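Labelling freezer tubs: what do you lot use?
Home & Kitchen > Batch cooking and storage

bramblejelly55
Posts: 200

Right, I need some help before I lose my mind. We got a second-hand chest freezer in February and I went a bit mad with it, soups, chilli, stewed apple, the lot. I've been labelling tubs with whatever pen was nearest and I've now had two suppers that weren't what I thought they were. Last week I defrosted what I was sure was lentil soup and it was apple and ginger. With sausages. The kids thought it was hilarious, I less so.

The problem seems to be that the writing goes on fine, looks lovely, and then comes off on my hands the minute the tub gets a bit of frost on it. I've tried straight on the lid, on masking tape, and on those little white stickers that are meant for jam. The stickers fall off and live at the bottom of the freezer in a sort of drift.

What do you all do? I don't want to spend much.
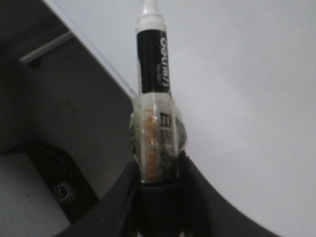 Skuline_Sue
Posts: 2642

I went through all this when I had the allotment and was freezing beans by the bucket. What you write on matters far more than what you write with, in my opinion. Masking tape goes brittle in the cold and lifts at the corners, then you knock it with the peas and off it goes. As for pens, there's a clear-barrelled deli one with orange lettering up the side in with the others on my desk, and I've got all sorts in the kitchen drawer too, and on the wrong tape they all end up as a smear. Get proper freezer tape, stick it on while the tub is at room temperature and DRY, write on it, then leave it ten minutes before it goes in. If you stick it on a tub straight out of the freezer you may as well not bother.

Also write the date bigger than the name. You can usually guess what a thing is, you can't guess how old it is.

pottingshed_pete
Posts: 34

Have to disagree with Sue about guessing what a thing is! Frozen gravy and frozen chocolate sauce look exactly the same and I have the trauma to prove it.

I use a pencil. Soft one, on paper parcel tape. Doesn't smudge, doesn't fade, doesn't care about the cold, costs pennies. My mum did it that way and she could tell you what was in every single tub in that freezer going back years (some of it really was years).

bramblejelly55

Pencil! I'd never have thought of it. Can you read it though? Our freezer's in the garage and the light is terrible.

pottingshed_pete

Press hard and use capitals. Or take a torch, I do.

ngahau
Posts: 200

Hello, Nga Hầu here, I mostly lurk on the bread board. I gave up on labelling the tubs completely. I number the lids with nail varnish, once, and it stays on through the dishwasher. Then I keep a list of what's in each number. Tub nine, chicken stock, and the date. When I eat it I rub it out and tub nine is free again.

It took an afternoon to set up and I did get nail varnish on the worktop, so put newspaper down. But I have not peeled a label off anything since and it is bliss.

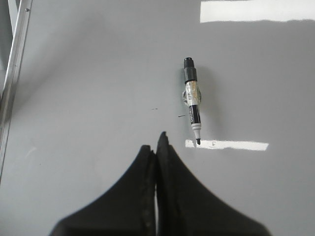 The only rule is that the list has to be right next to the freezer. Mine was on my phone to begin with and it was useless, because my husband would take something out and never tell me. Now it's on the wall and he has to reach past it, so he has no excuse. He still forgets but I can be properly cross about it.

Skuline_Sue

Sorry but I can't get on with lists. Tried it, lasted three weeks. One person forgets to rub out one thing and then the whole list is fiction and you're head first in the freezer looking for a lasagne that got eaten at Easter. A label on the tub can't be wrong in the same way. And what happens when lid nine gets put on tub four?

ngahau

Then tub four is nine! The number is on the lid, the lid is the tub. I don't number the bottoms.

Skuline_Sue

Hmm. All right, I'll give you that one. Still not doing it.

JhunM
Posts: 55

Jhun Manalastas, new-ish. We do a mixture and it's the only thing that's worked in our house. Freezer tape on each tub like Sue says, plus a whiteboard on the garage wall, but the board doesn't list tubs. It just says how many meals of each thing are left. So "chilli 3, dal 5, fish pie 1". Whoever takes one out knocks one off. If it's a bit wrong it doesn't matter, you still know you've got dal.

Once every couple of months I wipe the lot, empty the freezer onto old towels, and start again with what's really there.
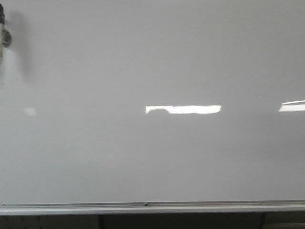 I do it on a weekend when we're running it down anyway. Takes me less than an hour, and it's a good way to find the things that have worked their way to the bottom. Last time there was half a wedding cake. Not our wedding.

One tip, if you leave the same words up on the board for months they get very hard to shift. Go over them with a fresh pen and wipe straight away, and most of it comes off. A drop of hand gel on kitchen roll does the rest.

pottingshed_pete

Whose wedding???

JhunM

My wife's cousin's. We have agreed not to discuss it.

bramblejelly55

This is brilliant, thank you all. I think I'm going to try the tape first (drying the tubs properly, which I definitely haven't been doing) and do Jhun's tally next to the door. Nga I love the nail varnish idea but my lids are all old takeaway ones and they crack if you look at them funny.

Sue, does it have to be the proper freezer tape or is the pound shop one ok?

Skuline_Sue

I've had good and bad from the pound shop. Buy one roll, do two tubs, leave them a week and give the corners a pick with your nail. If it lifts, use it for parcels.

pottingshed_pete

Or use a pencil.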